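Switching to linen sheets, one year on

I bought our first set of linen sheets last July, after a week when the bedroom never got cool enough to sleep in. These are my notes after a year of using them.
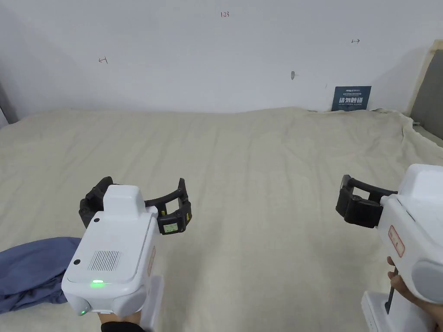
What I bought

I ended up with a flat sheet, a fitted sheet and two pillowcases from Cirdale, a small shop that mostly sells tablecloths. The set cost 257 dollars with shipping. That is more than I had ever paid for bedding, and I put it off for a month. The cheaper option was a linen and cotton blend from Csonka. I had one of their pillowcases already and it had started to pill, so I passed.

The first few weeks

New linen is stiff. The first three nights I didn't like it at all, and my wife went back to her old cotton pillowcase and stayed with it until the fall. By the fifth or sixth wash the fabric had loosened up and I stopped noticing it. There was a lot of lint at the start. I cleaned the dryer filter halfway through each load, and after two months the lint was down to what I get from towels.

Washing

I wash on warm with half the usual amount of detergent and no softener. The care card said to line dry. I did that through the summer – we have a line on the back porch – but in winter I use the dryer on low and take the sheets out while they are still a little damp. Then I spread them over the bed to finish. I don't iron them. I tried once, on a Friday night, and gave up after one pillowcase.

The fitted sheet shrank a little in the first wash. It still goes on, but the last corner takes some pulling. If your mattress is deep, check the pocket measurement before ordering.

Repairs

In March I found a small tear near the foot of the flat sheet, probably from a toenail. Hnat Holovko, who does alterations two doors down from my office, told me to patch it from underneath with a piece cut from the hem allowance, and to wash the patch first. It took me most of an evening. The stitches are uneven but they have held.

Summer and winter

In hot weather the linen is clearly better than what we had. It feels dry when the room is humid. In January I found it cold to get into and went back to flannel for six weeks. I had read that linen works all year, and for us it doesn't.

I have a second set on my list, in a darker color, for when Cirdale has its next sale. Until then we wash and put the same set back on the same day.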